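3.2 Collecting the folding demonstrations

We recorded every demonstration by remote control. I did a good share of them myself, and Modupe Nwankwo and Ubaldo Marras took the rest. The operator sits at a desk with a pair of small leader arms, one for each hand, and whatever the leaders do the follower arms copy. We tried guiding the followers directly by hand in February, and it was fine for picking up one thing at a time, but folding needs both arms moving together and you end up leaning across the table with your elbows in the way. So remote control it was! In the end we kept 2,396 demonstrations, split across four cloth types, and set aside 252 of them for testing. 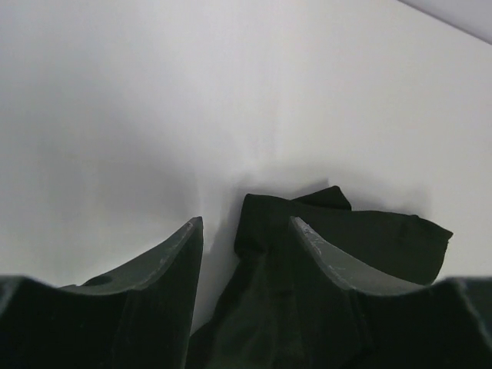 Figure 3. Views from the Hulavholm folding task: wrist view with dark cloth at the fingers (top), both arms holding a large cloth (middle), wrist view of a grasp close to the basket (bottom).

The hardest thing to teach a new operator is how little they need to squeeze. The leader handles don't push back, so you have no feel for the cloth at all and you have to judge the grip by eye. Most people shut the fingers hard and then drag, and the policy picks up that habit very quickly. Black cloth on our setup makes it worse, as the fingers are nearly as dark as the fabric, and from the wrist you're mostly going by the folds and by the outline against the white. Ubaldo's trick was to look for a bit of cloth that stands up in a peak and go for that. We ended up writing it into the operator notes, along with a request to pause for a moment once the fingers have closed. The pause made the recordings a touch longer, but it gave us a clean point at which to mark the grasp when we came to label them in Trastine.

Two-handed work brought its own muddle. Each operator has a favourite hand, and without any guidance the favourite hand does nearly everything while the other one hovers. Etelka Szénási noticed this when she was reading through the joint logs from our first 50 recordings, and we threw 40 of them away (painful, but I'd do it again). After that we asked everyone to take hold with both arms before starting a fold.

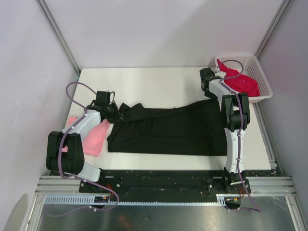

Choosing where to let go turned out to matter as much as choosing where to grab. Our early instructions only talked about the corners of the cloth, and people read "corner" in very different ways — Modupe went for the very tip, I tended to take a good handful further in. With a large piece like the black one, held at its left part by one gripper and by a lifted far corner by the other, a small difference in where you take hold changes the whole line of the fold. We didn't try to iron this out. Keith Gilchrist argued that a policy trained on one person's tidy habits would fall over as soon as a cloth landed somewhere odd, and the comparison in Section 5 bears him out. What we did fix was the speed of the release, which had to be slow enough for the operator to stop if the cloth was still hanging on to a finger.

We also asked for recoveries. If a grasp slipped, the operator carried on and tried again, and the whole attempt stayed in the set as long as the cloth ended up folded. The tight spots were the most useful here, such as fabric bunched up right under the rounded corner of the basket, where there's not much room to bring the fingers in. I must say those were my favourite ones to drive.
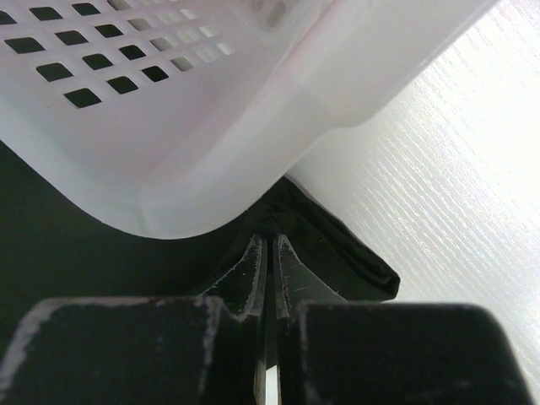
3.3 Labelling and clean-up

Greer Drummond and I went through the recordings separately and marked the start of each grasp, the start of each fold and the final release. Where our marks disagreed we watched the recording together and settled on one.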